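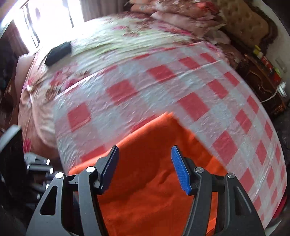
On October 15, 2020, I went to the open day of Sterkari, and I want to write down my opinion before it becomes too polite. The company had taken a furnished house in Woltley and let visitors walk through it in small groups. The work that day was folding cloth on a bed, with a gripper that a person holds in the hand.

I had expected a fast machine and a proud speech. What I got was slow and quiet, and I liked it more. A grip on fabric is a difficult matter. A cup keeps its shape when you touch it, but a folded cloth becomes another object each time. I stood there 35 minutes and I did not become bored.
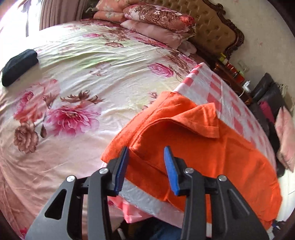 Wiremu Halliday wrote to me afterward that I am too generous, and that a house with a made bed and a good window proves very little about his own house, where the laundry lies in a pile and the light is bad.

I accept part of this. In March I saw the demonstration of Tosmont, on a bare table with one gray towel, and I learned almost nothing from it. A bed with a flowered cover, with other fabrics lying close to the one you want, is already a more serious test. It is still not his pile of laundry, I agree.

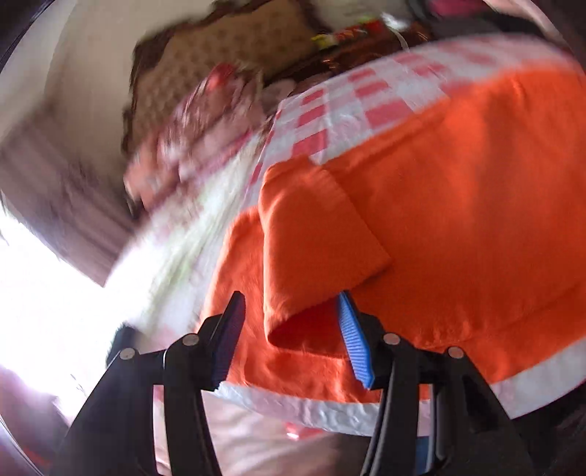 My complaint is a different one. The visitors were allowed to look but not to hold the tool, and I think this is a mistake. If people shall one day live with such machines, they should feel in their own fingers how hard it is to pick up one layer and leave the second. I asked for five minutes with it and was told maybe next year. I have already put my name on the list.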